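Print this page
E-mail this to a friend

30/09/2024

Our student project has a name now: Gruradari. We are the Idden group, and until December our task is towels. It sounds easy, but a towel has no fixed shape, and I have much respect for it. The plan of the course is 3,000 folds. I have written down 267 of mine, and my wrists know each one.
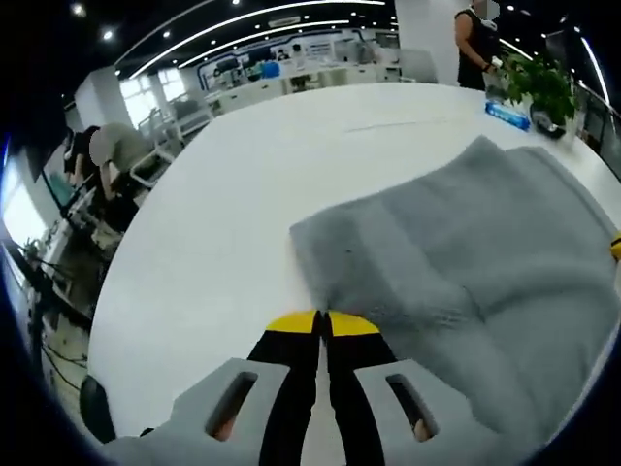
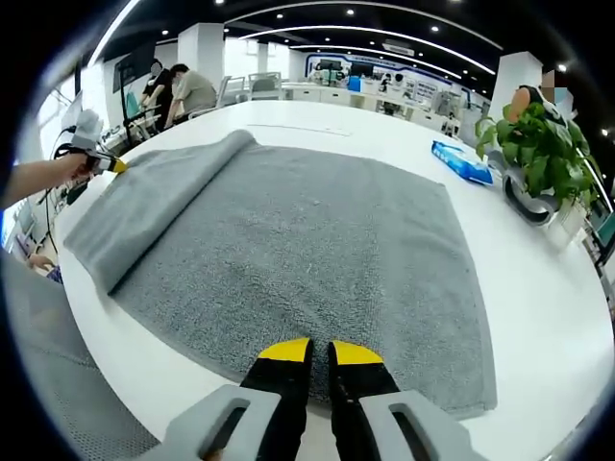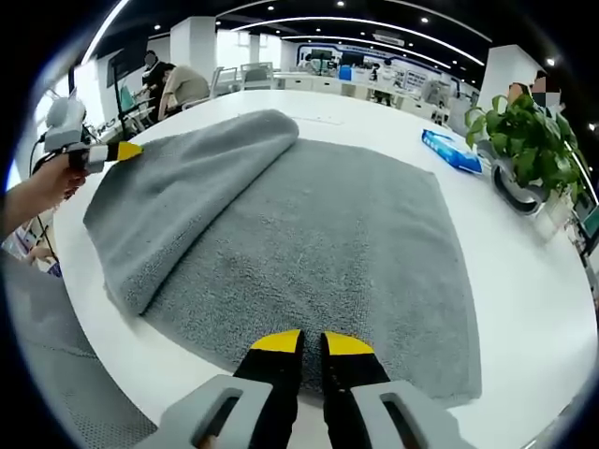

The grey towel and the yellow finger tips, towel practice for Gruradari

I still find the first fold the most difficult. If I close the fingers too early, I take only air. The group in Clanthorpe practises with cups, and I am a little jealous. Next I must learn to make the corners meet.

Print | E-mail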